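The Rorton, Skultcombe - Frequently Asked Questions
Bar, kitchen and guest rooms

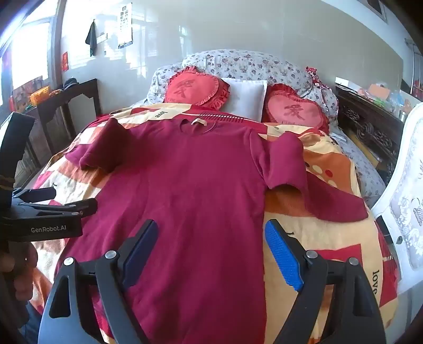

Dark red long-sleeved shirt on a bed

Last revised in August. Where an answer on this page differs from the wording in your booking confirmation, the confirmation applies.

THE BAR

When is the bar open?
The bar opens at noon and stops serving at 11 p.m. every day. Drinks must be finished by 11:30 p.m. The terrace closes at 10 p.m. under the terms of our license, and drinks may be carried inside at that time.

How many beers are on draft?
There are 12 draft lines. Three are hand-pumped cask lines and the rest are keg. The two lines nearest the kitchen door are changed most often and normally carry a beer from outside the region. The remaining lines rotate more slowly. The current list is on the board at the left end of the bar and on the Draft page of this site, which is updated when a keg is changed and may lag by up to an hour.

What temperature is the cask beer served at?
The cellar is held between 52 and 55 degrees Fahrenheit. Cask beer is poured at cellar temperature and is not chilled further. Keg beer passes through a separate cooler and is poured at 38 to 42 degrees. We do not add ice to beer, but we will give you a glass of ice on request.

What sizes do you pour?
Full pints, half pints and a 5-ounce taster. Beers above 8 percent alcohol by volume are sold in half pints and tasters only. A taster is a charged item. Staff will also pour a small sample of any draft beer free of charge, limited to two samples per person per visit.

How often are the lines cleaned?
Keg lines are cleaned every 14 days. Cask lines are flushed with water at each change of cask and cleaned with line cleaner weekly. Cleaning is done before opening. A line that fails a taste check afterward is left off until the next day, in which case the board shows it as "resting."

I think my beer is off. What should I do?
Bring it back to the bar. Please do so before drinking more than a third of it. The bartender will taste from the same line and either replace the drink or offer a different one at the same price. Some beers are meant to be cloudy or sour, and these are marked on the board with a C or an S.

Do you serve cider, wine and alcohol-free drinks?
Yes. There is one draft cider, a short wine list, and a bottled alcohol-free lager and stout. Tap water is free and is set out in jugs by the side door. Coffee is available until 9 p.m., when the machine is cleaned down.

Can I reserve a table in the bar?
Tables in the front bar are not reserved. The back room and the two booths along the wall may be reserved for parties of four or more. A reserved table is held for 20 minutes past the booked time.

Can I run a tab?
Yes, with a card. The card is read at the bar through our Todex terminal and handed back to you. No hold is placed until the tab passes $50. Tabs left open at closing are charged to the card in full the next morning, with no service charge added. Guests staying in the house may charge drinks to their room by giving the room number and signing the slip.

Do you take cash?
Yes. We do not accept bills larger than $50. The kitchen hatch on the terrace is card only.

FOOD

When is food served?
Lunch runs from noon to 2:30 p.m. and dinner from 5:30 p.m. to 9 p.m. Between those times a short menu of pies, bread and cheese, and soup is available. Last orders for hot food are taken at 8:50 p.m.

Do you cater for allergies?
The kitchen keeps a written allergen sheet for each dish. Ask to see it before ordering. The kitchen handles wheat, nuts, milk, egg and shellfish in one room, so no dish can be guaranteed free of traces. One fryer is kept for potatoes only. Please tell staff about an allergy each time you order, including second rounds of food at the same table.

Are children allowed?
Children are allowed in the back room and on the terrace until 9 p.m. if an adult is with them. They are not allowed to sit at the bar counter. High chairs are kept under the stairs. There is no separate children's menu, but most main dishes can be ordered in a half portion.

Are dogs allowed?
Dogs are allowed in the front bar and on the terrace, on a leash. They are not allowed in the back room during meal service. Two of the guest rooms accept dogs. See the next section.

GUEST ROOMS

How many rooms are there?
There are 11 guest rooms on two upper floors. Rooms 1 to 6 are on the second floor and rooms 7 to 11 are on the third. All have a private bathroom. Rooms 3 and 9 have a bathtub and the others have a shower only.

Is there an elevator?
No. The stairs to the second floor have a handrail on both sides. The stairs to the third floor are steeper and have a handrail on the right side going up. Staff will carry bags on request between 3 p.m. and 8 p.m. There is no step-free guest room in the building.

What are the check-in and check-out times?
Check-in is from 3 p.m. Check-out is by 11 a.m. Keys are collected from the bar. If you expect to arrive after 10:30 p.m., call before 8 p.m. the same day so that a door code can be issued. Bags may be left behind the bar before check-in and after check-out at no charge, at the owner's risk.

Will I hear the bar from my room?
Rooms 1, 2 and 4 are directly over the front bar, and conversation and music can be heard in them until closing. Rooms 7 to 11 are quieter. Room 5 is above the cellar hatch, and deliveries are made there from 7:30 a.m. on two mornings a week. If noise matters to you, say so when you book - we cannot usually move guests on arrival.

Is there a laundry service or an iron?
An iron and board are kept in the closet on each landing and should be returned there after use. There is no laundry service in the house. The nearest laundromat is a ten-minute walk away, on the far side of the bridge, and closes at 7 p.m.

What happens to items left in a room?
Items found in rooms are bagged, labeled with the room number and kept for 60 days. Food, drinks and opened toiletries are thrown away. We can mail items at the owner's cost. Payment for postage must be received before the parcel is sent.

Which rooms accept dogs?
Rooms 2 and 6. One dog per room, at $15 per night. Dogs should not be left alone in the room. Please bring your own bedding for the dog. Blankets from the room that need special cleaning are charged at cost.

Is breakfast included?
Breakfast is included in all room rates and is served in the back room from 7:30 a.m. to 9:30 a.m. Non-residents may also have breakfast if space allows, and pay at the bar. A packed breakfast can be left in the landing refrigerator for early departures if ordered by 6 p.m. the day before.

BOOKING, PAYMENT AND CANCELLATION

How do I book a room?
Use the booking form on this site or call. The form shows live availability. Rooms listed on other travel sites are drawn from the same pool, but requests made through them (a quiet room, a late arrival, a dog) do not always reach us. Please repeat such requests by phone.

When is payment taken?
One night is charged at the time of booking. The balance is charged at check-out. Bar and kitchen slips signed to the room are added at the same time, and copies of the slips are available until you leave.

What is the cancellation policy?
Bookings canceled at least three full days before the arrival date are refunded in full. After that, the first night is kept. Bookings of three rooms or more are treated as group bookings and have a 21-day limit. Refunds go back to the original card and usually show within five working days.

Can I change the name or date on a booking?
A name can be changed at any time. A date can be changed once without charge if the request reaches us before the cancellation limit. The rate for the new date applies.

PRIVATE EVENTS

Can I hire the back room?
Yes, for groups of 15 to 40 people. The room has its own door to the yard and shares restrooms with the bar. A minimum spend applies in place of a hire fee and covers both food and drinks. Any shortfall is added to the final bill. Event inquiries are handled by Zorica Begović on extension 453.

Can we bring our own food or drinks?
Cakes may be brought in. The kitchen will cut and plate them at no charge. Other food may not be brought in. Wine may be brought to private events only, at a corkage fee of $18 per bottle. Beer and spirits may not.

Can we have live music?
Unamplified music is allowed until closing. Amplified music is allowed in the back room until 10 p.m. with the windows closed. The house sound system, a Stan two-channel unit, accepts a phone cable or one microphone. There is no stage and there are only four power outlets on the yard side, so bands should check their needs with us in advance.

Do you offer cellar tours?
Cellar manager Vasilis Kovačević takes groups of up to six through the cellar on the first working day of each month at 4 p.m. The tour lasts 40 minutes and includes three tasters. The cellar is reached by ladder stairs, the ceiling is low, and closed shoes are required. Minimum age is 21.

GETTING HERE

Is there parking?
There are nine spaces behind the building, reached from the lane. Guests staying overnight have priority from 3 p.m. and should leave their plate number at the bar. Street parking in front is limited to two hours until 6 p.m. and is unrestricted after that.

Can I leave my car overnight if I have been drinking?
Yes. Tell the bartender before you leave and collect the car by 11 a.m. the next day.

Is there a bike rack?
Yes, by the yard gate, under cover. Bring your own lock. Guests staying in the house may store bikes in the locked shed next to it. The shed key is on the same ring as the room key.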